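About Rendavex

Rendavex makes and sells furniture for rooms where people work together. Tables mostly, then chairs, then the small plastic things that keep a tabletop from turning into a junk drawer. We started with one table, which we built for ourselves when we couldn't find one we liked, and a neighbor down the hall asked if we would make another. That was the whole business plan for quite a while, and if we're being frank it still explains a good deal of how we go about things.

Our workshop and our showroom share a building on the Kosport side of the canal, with a green door and a ramp that gets slippery in the winter (please use the handrail). You are welcome to come in, sit on everything, lean on everything, and drink our coffee while you make up your mind. People sometimes bring their laptops and stay for half a day, and we like it when they do, as half a day is a much better test of a chair than half a minute!

What we make

The table most people know us for is the Sikora. It's a big, plain, white rectangle, and we have spent more time on it than anyone would guess from looking at it. The top is smooth with just a little shine, so it wipes down easily and bounces some light back up into the room, which people who work late in April rain seem to appreciate. It's 163 centimeters long in the standard size, and two of them pushed together make a good surface for a group that likes to spread out. We have delivered over 212 of them so far, to schools, repair shops, design studios, labs, and one very large family who eat dinner at theirs.

The Pitik is our line of trays. They come in blue, and in blue only for now, although we get letters asking for other colors and we do read them. A tray sounds like such a small thing to put on an About page, but we have come to believe in trays. When a project has a home with raised edges, you can slide the whole business to one side, have your lunch or your meeting, and slide it back again with all the screws where you left them.

We also carry rolling chairs, picked with the same fussiness. Some we build, some we buy from makers we have known a long time. We like a thin frame, a seat that turns without complaint, and casters that will go over a cable without throwing anybody off balance.

How we like a room to work

A lot of our customers call us before they have bought anything at all and ask how to lay out a shared room. We love those calls, and we don't charge for them. Our advice is usually to put the tables close enough that a person can turn from one to the other, leave enough floor for the chairs to roll, and let the cables hang down at one edge where you can find them. After that, live in it for 40 days before you change anything. People settle into a room in their own way, and the chair you put by the wall will end up wherever the conversation is.

We like to see everyone have a spot to roll back and talk with their legs crossed while the work waits in its tray. 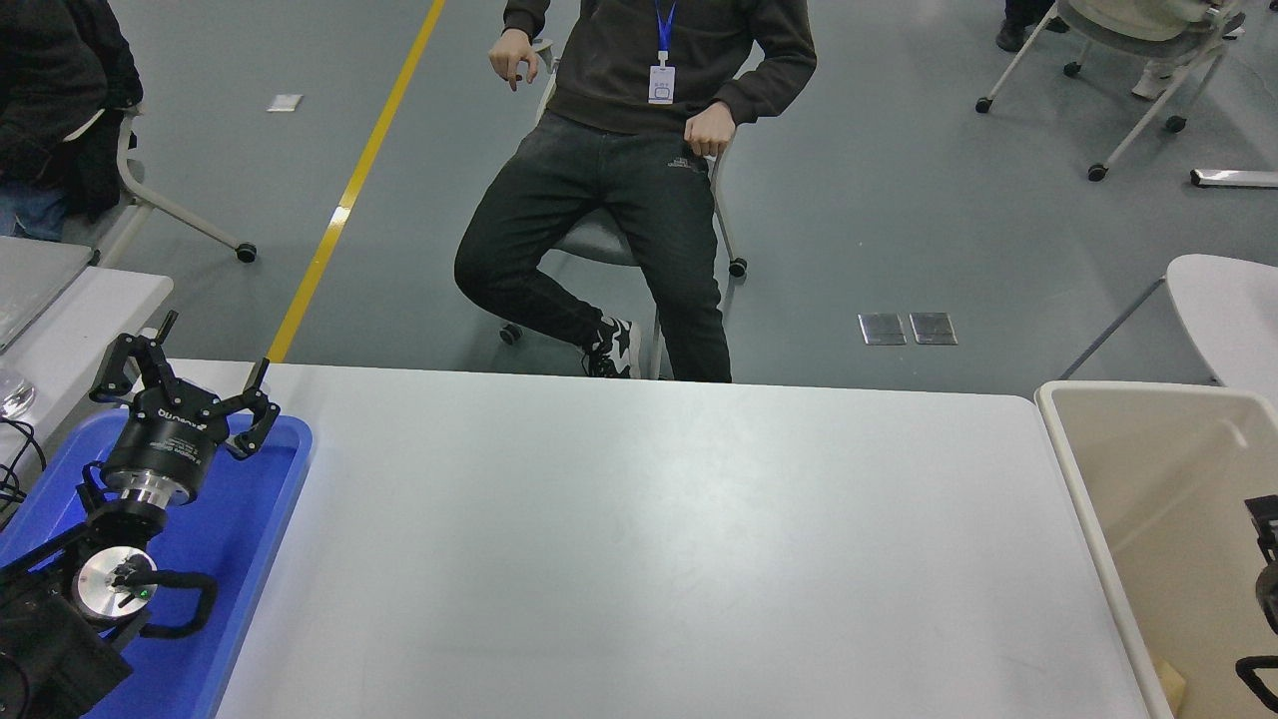 Delivery and care

We bring the tables ourselves within the city, 2 of us to a van, and we carry them up stairs at no extra cost as long as you tell us about the stairs beforehand. Legs are attached on site. For cleaning, a soft damp cloth is all you need, and a drop of dish soap for marker. Please don't use scouring pads, even the gentle ones.

If a caster starts to squeak or a tray cracks, write to us and we'll send a new part, however old the thing is. Just tell us which piece you have and where in the building you'd like it delivered.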